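Fistdale workshop completes second pair of hand-held grippers

Members of the Datton shared workshop in Fistdale have finished a second pair of hand-held grippers and started recording with them, four weeks later than planned. The build, known in the workshop as Plirnemard, is meant to produce handling data for a small home arm that is still under construction on another bench.

Each gripper is held and worked by a person. A small camera unit travels with the body, and printed square markers are fixed to the outside so that the position of the tool can be worked out afterwards from video. The first pair carried its markers on a single plane. Tracking dropped out whenever the wrist rolled inward, and a good share of the early recordings had to be thrown away. On the new pair the cards are set at different angles, two to a gripper, and the mounts have been stiffened to stop them flexing when the jaws close.

The fingers have been changed as well. Straight fingers held boxes and blocks well enough but tended to push soft items across the table before closing on them. The left gripper now has a flat L-shaped metal finger and the right a long curved one with a dark strip along its inner edge.

Soft goods are the current subject. The group wants to record more than 40 runs per item before moving on, with the item put down at a fresh angle each time. Lighting and table height are kept the same throughout. Of 97 test runs made with the old pair, the builders kept only those in which both tools could be tracked from start to finish — a rule that will also apply to the new set.

Work remains on the cabling, which still limits how far the operator can step back from the table. A battery version was drawn up in August and put aside on grounds of weight. The group also wants a quicker way to swap fingers, a job that at present means undoing 6 screws on each side.

The software that lines up the two video streams, called Ji, was written in the workshop and will be shared with other members once the notes are complete. Drawings for the marker mounts are kept in the workshop's parts folder. The next open bench session is on Friday evening.

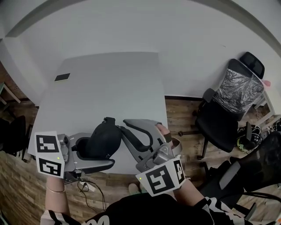

The hand-held grippers in use on a soft black item at the workshop table.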